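3.2. Le mobilier enfantin dans le séjour

Le séjour est la pièce où le mobilier destiné aux enfants se mêle le plus à celui des adultes. Sur les 242 logements du corpus Faltside, 162 possédaient au moins un siège d'enfant dans cette pièce, alors que la chambre n'en contenait souvent aucun. Les relevés ont été faits pièce par pièce, à l'aide de la grille de Ghasemi, qui distingue le siège lui-même, ce qui le garnit (coussin, housse, couverture pliée) et le revêtement de sol dans son voisinage immédiat. Les sièges fixés à une table et les chaises hautes ont été exclus. Les tabourets marchepieds ont été conservés lorsque les parents déclaraient que l'enfant s'y asseyait.

La place du siège varie peu au cours de la journée. Dans les entretiens, les parents décrivent un emplacement habituel, proche d'un tapis ou du canapé, vers lequel la chaise est ramenée le soir. Les déplacements relevés en journée restent courts et se font le plus souvent vers la table basse. Les familles du quartier Rilten, dont les séjours sont plus petits, signalent en outre que la chaise sert de support pour des livres ou du linge quand l'enfant est absent.

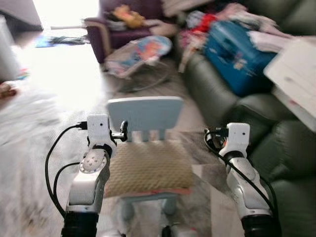 Figure 4. Chaise d'enfant bleu clair dans un séjour du corpus.

Les coussins ajoutés posent un problème de codage que la première version de la grille n'avait pas prévu. Un coussin fourni avec le siège et un coussin apporté par la famille relèvent de deux pratiques différentes, mais l'observation seule ne permet pas toujours de les séparer. Nous avons donc retenu un code unique, « assise garnie », complété par une note sur la matière et la couleur. La chaise de la figure 4 a reçu ce code : son assise est couverte d'un coussin tressé beige à motif de losanges, bordé à l'avant d'une mince bande d'un rose tirant sur le rouge. Le tapis blanc à poils longs situé à gauche a été codé séparément, comme revêtement de sol.

Au total, 479 sièges ont été décrits de cette manière, certains logements en comptant plusieurs répartis entre le séjour, la cuisine et la chambre. Le codage a été repris par un second lecteur à l'aide du logiciel Pindis. Les désaccords portaient surtout sur la limite entre tapis et tapis de jeu, et sur les coussins plats, parfois confondus avec l'assise d'origine. Les cas non résolus ont été laissés hors des tableaux de la section 3.3.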